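Stinden Residence Halls: Frequently Asked Questions About Furnished Rooms and Move-Out

Updated September 2021

This page answers the questions most often put to the Housing Office by residents of Bandulura House and Kramer House. The terms of the housing agreement apply in all cases. If an answer on this page differs from a resident's signed agreement, the agreement takes precedence.

Applying for a Room

Who may apply?
Any student enrolled for at least one full term may apply. Visiting researchers may apply for rooms in Kramer House only. Applications are accepted through the housing portal and are considered in the order received.

May I request a particular room?
Residents may state a preference for a building, a floor, or a shared kitchen group. The office tries to meet these preferences but cannot promise a specific room. Requests connected with a medical need are handled separately and should be sent to the office in writing, with a supporting note.

Is a deposit required?
Yes. The deposit is $100 and must be received before keys are issued. It is held for the length of the agreement and does not count toward rent.

Can I apply together with a friend?
Yes. Both applicants should enter the other's name in the field marked "Shared request." If only one applicant does so, the two applications are treated as unrelated.

Living in the Halls

What furniture is provided?
Each room has a bed, a mattress, a desk, a chair, a wardrobe, and a bookshelf. Bedding and towels are not provided. Furniture belonging to the room must stay in the room, including during the summer – the office does not offer storage for items that residents would like to replace with their own.

May I hang pictures or shelves?
Pictures may be hung from the rail above the desk. Nails, screws, and adhesive strips are not permitted on painted walls. Additional shelves may not be mounted.

Are overnight guests allowed?
A resident may host one guest for up to two consecutive nights. Longer stays require approval from the office. In shared rooms, the roommate must agree in advance.

How do I report a repair?
Repairs should be reported through the portal. Please state the room number, the nature of the problem, and whether staff may enter when the resident is out. Water leaks, loss of heat, and faulty locks should be reported by telephone at any hour.

When are quiet hours?
Quiet hours begin at 10 p.m. and end at 7 a.m. During examination periods they apply throughout the day in both buildings.

May I keep a bicycle indoors?
Bicycles may be kept in the covered racks behind Bandulura House or in the basement of Kramer House. They may not be kept in bedrooms, hallways, or stairwells.

Does the rent include internet and laundry?
Internet service is included. Laundry machines are operated with the resident card, and charges are shown on the monthly statement.

Moving Out

How much notice must I give?
Notice must be given in writing at least 20 days before the intended move-out date. Residents whose agreements end in August do not need to give separate notice unless they wish to leave early.

What condition should the room be in?
The room should be clean, free of personal belongings, and furnished as it was on the day of arrival. Floors should be swept and mopped, and the wardrobe and desk drawers wiped out. Shelf space in the shared refrigerator must also be cleared.

What happens to items left behind?
Items of value are held by the office for a limited time. Food, open toiletries, and used bedding are discarded on the day of departure. Costs for removing large items are deducted from the deposit.

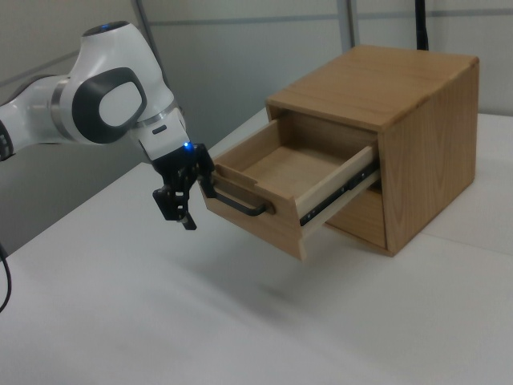

Returning Keys and Receiving the Deposit

Where do I return my keys?
Keys and the resident card are returned to the front desk at Fakach Hall. After closing time, they may be placed in the key box beside the main entrance, in an envelope marked with the resident's name and room number.

When will the deposit be returned?
Deposits are normally returned about two weeks after the room inspection. Please make sure that the bank details in the portal are current – payments sent to a closed account can be delayed considerably.

What if I disagree with a deduction?
A written objection may be sent to Sabine Nolte, Head of Resident Services. It should include the room number and the date of the inspection. Photographs taken by the resident may be attached.

Can the deposit be applied to my last month of rent?
No. The last month of rent is due on the usual date.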